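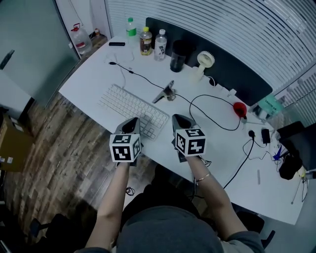

To: desks-list
Date: 14/11/2018
Subject: Re: White desks, cables and drinks

Earlier message from the Predley office:

> We take delivery of the Plukiden desks in May. Before we write
> our layout sheet, can somebody who already has them say what
> stays on the top and what doesn't? Our present desks have a
> cable slot at the back and these don't. Also, are drinks
> allowed on the same surface as the keyboard?

Answers in the order asked, from one desk in use at our end.

1. WHAT STAYS ON THE TOP

Keyboard, mouse, phone stand, fan, power adapter. The keyboard sits left of centre and at an angle. We tried squaring it to the front edge and people turned it back within the day, so the layout sheet no longer gives an angle.

Small black items are the ones that go missing. Put them at the far left, near the back edge, and leave them there.

2. DRINKS

Allowed, along the back edge only, caps on. The desk I looked at has three bottles in a row: green cap, then tea with a yellow cap, then water with a white cap. A dark tumbler stands next to them. Nothing with liquid in it goes in front of the keyboard.
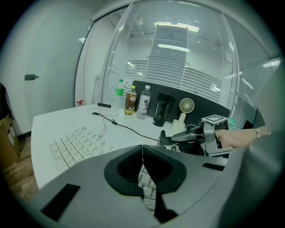
3. CABLES

This is the weak point. Without a slot, the black cable comes in from the back left and crosses the top behind the keyboard. I measured 37 cm of slack on ours. Hämmerli clips hold on the underside but have come off the top surface twice. The Ikance tray is better, though at 183 cm it is longer than we need and has to be ordered as such.

On the right the adapter stays on the desk and its lead drops down the side. I would keep it that way. Under the desk it gets kicked, and the lead then pulls on the plug. If your sockets are on the left, swap the whole arrangement over and move the fan too,

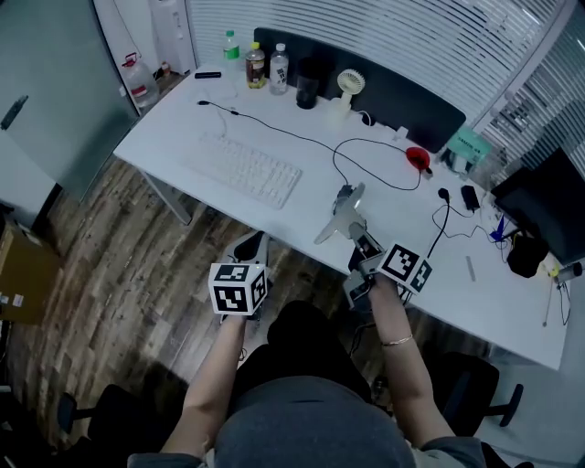

otherwise its lead has to cross behind the bottles, and every refill means lifting a cable. A fan with a short stand is enough at this distance.

Partition height is a separate matter and I will answer it under the other subject line.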